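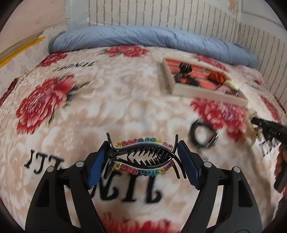
The rainbow clip, between the blue pads.

Home Stories Archive Submit Contact

6 min read

The Fourth Gripper

The grant came to $2,825, and it had to be spent by the end of September. My sister wanted four grippers. I wanted three grippers and enough pads to keep them working. We had been having this argument since lunch, in the bedroom, with the order form on the dresser and the clips spread over the roses on the bedspread.

"Four at 622," she said. "That's 2,488. It fits."

"It fits if nothing wears out."

"Nothing's worn out yet."

I picked up the gripper and squeezed. The jaws came together on the rainbow clip, the one with the rhinestone flowers, and I lifted it and turned it over. Orkwood paid us by the accepted session. They were building a machine to sort and pack small goods for shops, and they wanted hair things handled in every way a person might handle them. Scrunchies were easy. Claw clips were hard. The teeth caught on each other and the springs pushed back, and if a pad was tired the clip would swing around and drop.

I set it down and picked it up again.

"A set of pads is fifty-seven dollars," I said. "With four grippers we have 337 left. That buys five sets and change."

"So we buy five."

"And in the winter?"

She didn't answer. She was going through the Farahani catalog for the second time, looking for a cheaper pad. Farahani made one in gray. We had tried it the year before and sent it back. It was smooth and the clips slid right out of it.

My sister had found us the work. She had been packing orders at the Tulano warehouse when they brought in the first line of arms, and she was moved to the returns desk, and then the returns desk was moved to another state. She took it better than I did. She said if machines were going to pick things up, somebody had to show them how, and it might as well be somebody who had done it for a living. She wanted the fourth gripper for our cousin, who had been let go in the same month and hadn't found anything since.

She had not said that out loud today. She had said things like "capacity."

"Read me your version again," she said.

I read it off the back of the envelope. Three grippers, 1,866. Eight sets of pads, 456. That made 2,322 and left 503 for whatever broke.

"What's going to break that costs 503?"

"I don't know. That's what it's for."

"You can't put that on the form. There isn't a line for it."

She was right about the form. The Grelulano people who ran the grant wanted every dollar against an item, with a part number. I had called them that morning and waited on hold, and a man had told me that money without an item went back. He was polite about it. He asked if we had considered a storage case.

I worked the clip some more. Open, close, lift, turn, put down. My thumb was getting sore in the place where it always did. A truck went by outside and the window hummed.

"How many hours could you do in a day," I said, "if you had somebody to trade off with?"

"You know how many."

"I'm asking."

"Three before my hand quits. Same as you." She put the catalog down. "With another person we could run mornings and evenings both. He could do the evenings. He's up anyway."

"He'd have to learn it."

"You learned it."

I took the envelope and crossed out my numbers. Four grippers. Five sets of pads, 285. That made 2,773 and left fifty-two dollars, five short of another set.

"Fifty-two," I said. "We have to put it against something."

She turned to the back of the catalog, where the small parts were. Pivot screws came in a packet. She read me the part number and I wrote it on the form, and then she read me the next one, for a pair of springs. It took us most of an hour to get within a dollar.

She signed first. I went over the part numbers once more and signed under her name. Then she called our cousin, and while it rang she held out her other hand for the gripper, so I gave it to her and went to find a stamp.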